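Can a machine clear the table yet?

My answer for this year is no, with a narrower margin than I expected. I keep a short list of chores and revisit it every May. Laundry is still hopeless. Vacuuming a flat floor is solved. Table work sits between the two, and it is the one I find worth measuring.

The task looks trivial: pick up a small item, place it on a plate, release. A parallel grip handles a rigid block of known size without trouble. Food and food-shaped items are harder. The outline is irregular, the surface gives or crumbles, and the contact points change with each approach. Too much force leaves a dent. Too little and the item rotates on the way over.

My own log, kept under the name Undine, covers 91 attempts at plate loading. I score the release separately from the grasp. Most of my failures are at release, when one finger lets go before the other.

A shop floor can fix this with a tray and a locating pin. A kitchen can't, and that is most of the gap.
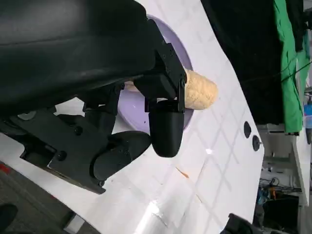
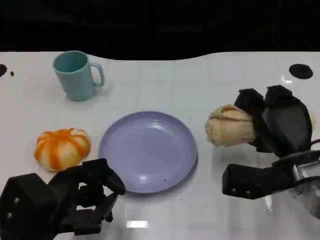
Both views: lavender plate, white tabletop, black grippers.

Posted by Voicu
Sep 8, 2020
Filed under: Manipulation, Chores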